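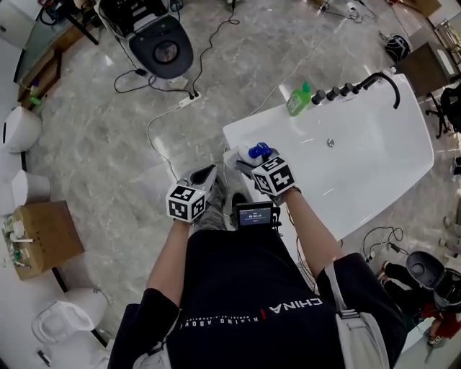

Galbraith Community Rehab – Outpatient Therapy Team

We are very happy to share that our balance and memory group will be trying out a new tablet program called Pisell starting in April, and we would love for as many of our regulars as possible to come along and give it a go. Pisell was put together by the small team at Usalico, and it asks you to step, reach or turn while you sort out a simple puzzle in your head (matching colors, say, or carrying on a list of words that somebody else began). It sounds easy. Most of us on staff were laughing at our own mistakes before the first level was over!

Our physical therapist Macarena Sepúlveda has wanted something like this for a long while. "People come to me and say they're fine walking, and they're fine talking, but put the two together in a busy grocery store and they feel wobbly," she told us over coffee. "I'd like them to practice that with me, where there's a rail to hold and a chair close by."

The group will meet in the Corkunus Room, down the hall past the front desk, for 8 weeks. Each session lasts 50 minutes, with a warm-up, two rounds on the tablets and plenty of time to sit and chat at the end, which many of you have told us is the part you look forward to most. There are 28 places altogether, split between a morning group and an afternoon one, and you are welcome to bring a husband, wife, daughter or friend to watch or join in.

You don't need to own a tablet or know how to use one. Please wear flat shoes with a good grip, bring your reading glasses if you use them, and pack a bottle of water. If you normally walk with a cane or a walker, bring that too – the stepping games can be set to a slower pace, and three of them can be played sitting down.

To put your name on the list, stop by the front desk or give us a call any time before 3 p.m. Anyone who has had a fall or a change in medication lately should have a quick word with Macarena first, and she will be glad to find a time for you.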